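The Long Night of the Pink Mug

When Hwa-young Yeon talks about the evening her robot stopped letting go of things, she starts with the soup. She had left a pot of it on her desk, lid on, meaning to eat as soon as the last run of the day was finished, and by the time she got back to it the soup had a skin on top and it was past nine. She laughs about that part now. It took her a while to laugh about the rest.

Yeon works at Skaltero, a small company that rents the second floor of an old button factory and teaches robot arms to do kitchen chores. There are plates to rack and mugs to hang, the sort of thing most of us do half asleep while the radio is on. The arm had been doing well that winter. Out of 60 tries at hanging a mug, it was getting 57, and people in the office had begun to say good morning to it.

Then came an update to the gripper software, and a run in which the arm hung a mug on its peg, or very nearly, and did not open its fingers. It believed it had. As far as the controller knew, the mug was delivered and the job was done, so it began the trip home with the handle still pinched tight and the wooden tree coming along behind. The tree went over. The mug hit the floor tiles in three pieces, and the arm, still holding the handle, carried it politely back to its resting spot and waited for the next instruction.

"I was standing close enough to catch it," Yeon told me, "and I very nearly tried, and that's the bit I kept thinking about afterward." She had her hand halfway out when Severyn Hrynyshyn, across the room, shouted at her to leave it. He hit the stop button himself. They swept up the pieces, and then the two of them sat down on the floor and went quiet for a minute or so. 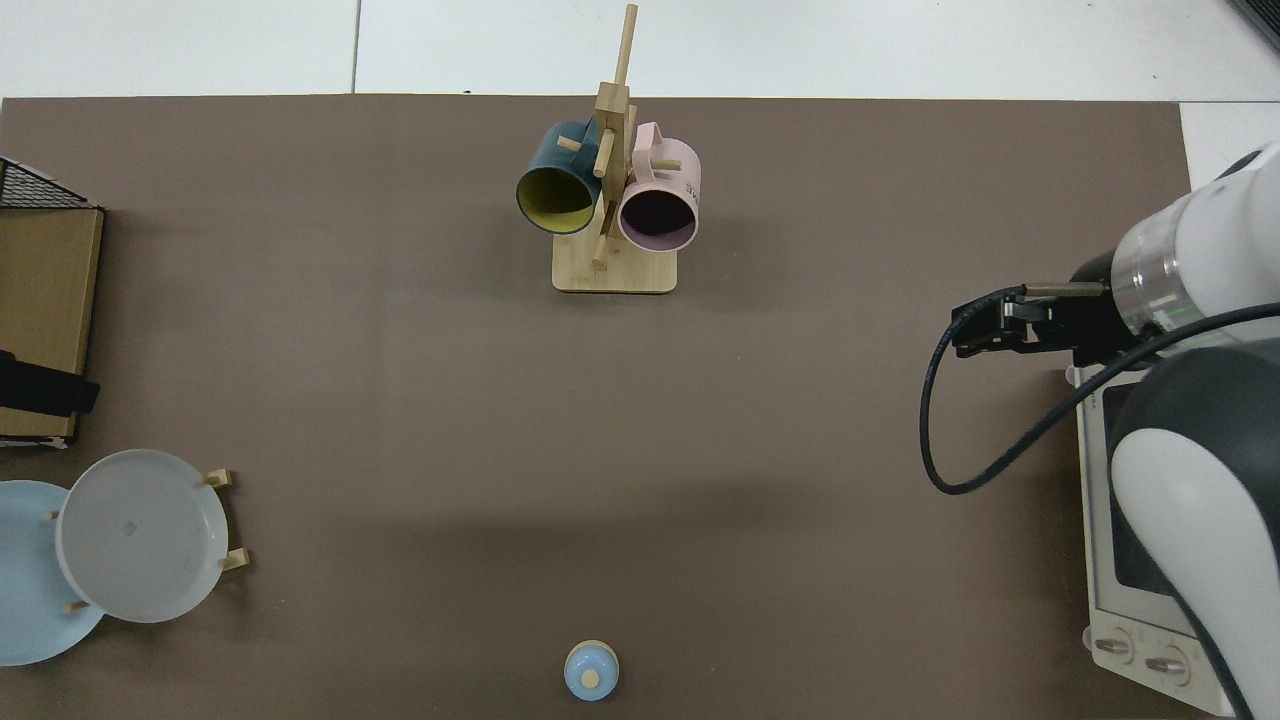 What followed was several weeks of the slow, fussy kind of detective work that never makes it into the demonstration videos. Hrynyshyn, who came to robots by way of repairing elevators and has an elevator man's feelings about things that say they are closed when they are open, suspected the cable first. Cables on a moving arm get bent and tugged all day long. He changed it, and for a day everything was lovely, and then the fault came back the following morning before he had finished his coffee.

So they went to the logs. There were 580 recorded runs to look through, and they split them down the middle, Yeon taking the older ones, each with a spreadsheet and a growing dislike of the color gray. The pattern, once they had it, was almost embarrassing. The new software sent the command to open, waited a moment, and marked the fingers as open. The old version had asked the gripper where its fingers were and waited for a reply. Somebody tidying up had taken the question out, probably to save a little time, and on most runs it made no difference at all. When the command got lost on a busy line, though, there was nothing left to notice.

The repair took an afternoon. The arm now checks its fingers before it moves away, and if the answer doesn't match, it stays exactly where it is and beeps, a rather mournful beep that Yeon picked out herself. There is also a limit on how hard it may pull when leaving the tree, and a strip of yellow tape on the floor that everyone has to stand behind while it is working. Hrynyshyn wanted the tape a good deal farther back. They argued about it over several lunches – quite cheerfully, both of them insist – and settled on his number.

I visited in April, and by then the whole business had turned into the story they tell new hires on the first day. Yeon keeps the broken handle in her desk drawer, with the paper clips. The soup pot has been moved to the kitchen down the hall.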